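How do I keep the collar of a knitted sweater from stretching in storage?
Asked Mar 12, 2026

I have a Kavent sweater, navy with green shoulders. In December I hung it and the shoulders grew small bumps from the hanger. Now I want to fold it, but the ribbed collar does not stay flat. Should I fold the collar inside?

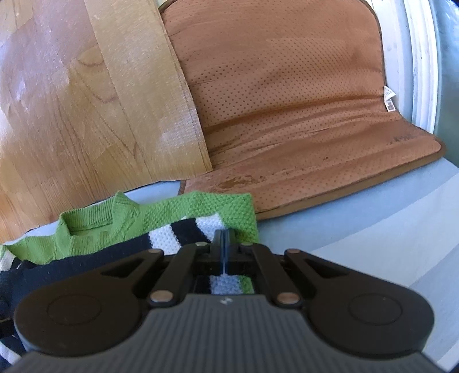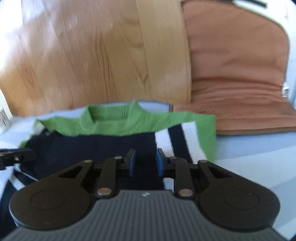 The sweater with the green collar, before I fold it

2 answers

Do not fold the collar inside, it makes a hard line. Lay the sweater face down, bring both sleeves to the back, then fold the body once from the hem. The collar stays on top — nothing heavy on it. For the bumps, I use steam and wait around 30 minutes.

Mine is from Bando and I just roll it. Never had a problem. Wash at 60 is too hot for wool, by the way, check the tag first.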